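I stayed up way too late for the Kandham card and I'd do it again tonight. If you missed it, the main event was Makhubela against Oter for the vacant regional title at middleweight, and I had Oter winning by two rounds. The judges didn't. Split decision, Makhubela, and my group chat is still arguing.

Let me back up a little. I've followed Oter for years (since he was fighting on undercards in front of 400 people, half of them eating), and he has always been a slow starter. So I wasn't worried when he gave away the first three. He was just looking, feeling out the jab, circling left. Then in the fourth he started going to the body and wow, it was like watching a different guy! Makhubela's elbows dropped, his feet got heavy, and by the seventh he was holding every chance he got.

Where it gets messy is the last third. Makhubela threw a ton, almost 80 punches in the tenth by my shaky tally, and plenty of them hit gloves. But they looked busy, and the crowd went nuts for every one. I think the judges heard the noise. I rewatched the tenth this morning with the sound off and gave it to Oter again.

The Cokorwood Arena was great, by the way, at least on TV. It seats 2000 for boxing and it looked packed to the roof. The undercard dragged, though. Way too many walkouts with smoke machines for four-round fights.

There's talk of a rematch in November. I'd want it at a neutral gym or hall somewhere, and please, full 12 rounds again. Oter is 14 fights into his career and he can't keep letting people have the early rounds for free. Start at the bell, man!

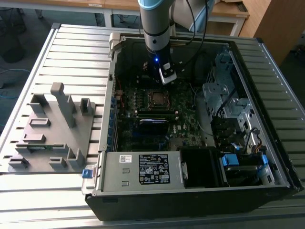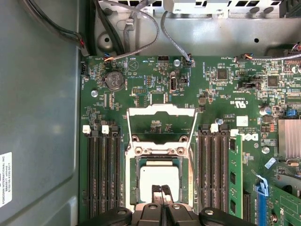
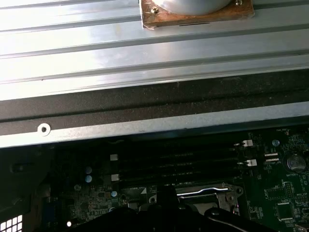
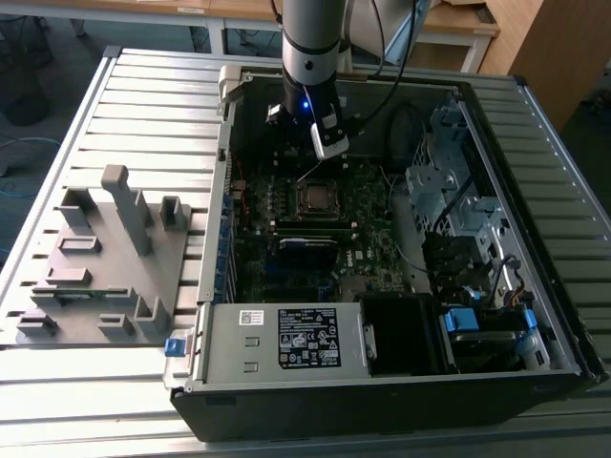

Sorry, but I scored it for Makhubela, and I watched it with the sound off too. Body shots are nice, but Oter took whole minutes off in the eighth and ninth and you skipped right over those. Give me the rematch, same result, maybe wider.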